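Poubelle à couvercle Wovitz, grand modèle

Réf. 2,234 – Collection Cludora

Il existe des objets qu'on choisit avec passion. La poubelle d'atelier n'en fait pas partie, et c'est bien ce qui nous a décidés à en vendre une correcte. La Wovitz avale les cartons pliés, les gobelets et les bonnes résolutions de tri sans broncher.

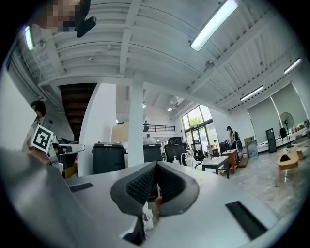 La couleur sombre reste notre meilleure vente, loin devant le vert pomme (six exemplaires en stock, faites-nous une offre). Elle pardonne les traces de doigts et se fait oublier dans un grand volume clair. Avec un poteau blanc au milieu de la pièce, la solution la plus simple consiste à mettre le grand bac à gauche et le petit à droite – chacun son côté, et les débats sur le tri s'arrêtent au poteau.

Contenance : 90 litres
Entretien : éponge, eau tiède, un peu de courage
Sacs : format Grimshaw, vendus séparément

Le couvercle se retire d'une main. Warrick Ashby, notre responsable des essais, l'a ouvert et refermé 2,000 fois en octobre. Il a depuis demandé à changer de service.
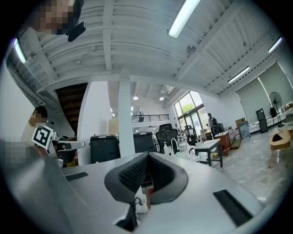
Pour les commandes groupées, comptez un délai de six jours ouvrés au départ de l'entrepôt de Ravunmont. Les bacs voyagent emboîtés, couvercles à part. Retour accepté si le bac est vide, précision ajoutée à la demande du transporteur.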